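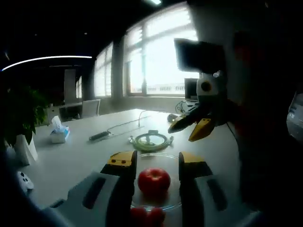
Vass Building, second floor
Workplace safety walk-through: checklist with comments
Date of walk: 25th May
Inspected by: Sze-wing Man
Received for tenant (Drotisetti): Noman Dogar
Ratings: OK / Minor / Action / N/A

1. EXITS AND AISLES

1.1 Exit routes clear for full width: Minor
Comment: Main aisle clear. Side aisle by the print area narrowed by flat cartons stacked against the wall. Cartons to go down with the next recycling pickup and not be stacked there again.

1.2 Exit doors open without a key or special knowledge: OK
Comment: Both doors tested from the inside. East door closer is slow but latches.

1.3 Exit signs lit, battery backup tested: Action
Comment: Sign over the east door went dark on the test button. Replace battery pack and retest. Same fault was written up in December and closed without a part number, so please record one this time.

1.4 Evacuation map posted and current: Minor
Comment: Map still shows the old partition line. Reprint.

2. FIRE PROTECTION

2.1 Extinguishers mounted, visible, tagged: OK
Comment: Tags in date. Gauge needles in the green.

2.2 Clearance below sprinkler heads: Action
Comment: Storage room only. Top shelf boxes are inside the 18-inch clearance. Remove the top tier or lower the shelf. Staff had read the tape line on the wall as the limit; the tape is from the previous tenant and is too high.

2.3 Fire door to stairwell not propped: OK
Comment: Closed on arrival. Wedge found on the floor behind it and taken away.

3. ELECTRICAL

3.1 No power strip plugged into another power strip: Action
Comment: One case, under the window desks. The second strip also feeds a Nerker space heater rated 1000 W. Heater goes directly into a wall outlet or goes home.

3.2 Cords undamaged, not run under mats or through doorways: Minor
Comment: Monitor cord pinched between desk leg and wall, jacket flattened, no conductor showing. Replace.

3.3 Panel access, three feet clear: OK
Comment: Circuit directory is partly handwritten. Circuit 7 is marked "spare" but is switched on. Electrician to trace it.
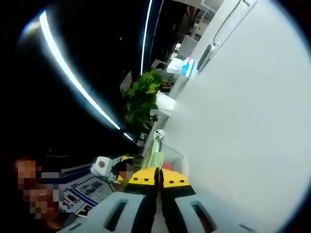 3.4 Emergency lighting, push-button test: OK
Comment: All units came on. The long annual test is handled by the building and was not part of this walk.

4. KITCHENETTE

4.1 Appliances on their own outlets: OK
Comment: Microwave and kettle on separate receptacles. GFCI tripped and reset correctly.

4.2 Refrigerator clean, door seal intact: Minor
Comment: Seal torn at the lower corner. Unit holds temperature. Reseal or replace at tenant's choice.

5. WORKSTATIONS AND STORAGE

5.1 Shelving anchored: Action
Comment: Ultance rack in the storage room has wall brackets fitted at one end only. Bay load plate reads 300 lb. Keep paper stock on the bottom two shelves until the other end is fixed.

5.2 Chairs and desks in sound condition: Minor
Comment: One chair with a cracked caster. Tagged and pulled from use.

5.3 First aid kit complete: Minor
Comment: Eyewash bottle past date. Nearly out of medium bandages. The contents list inside the lid does not match the kit supplied; use the supplier's current list when restocking.

FOLLOW-UP

Items rated Action (1.3, 2.2, 3.1, 5.1) are due within 7 days. Minor items are due by the next walk. N. Dogar to return this sheet with part numbers and initials beside each closed item. Do not close 1.3 on a battery swap alone; the button test has to be repeated with S. Man present.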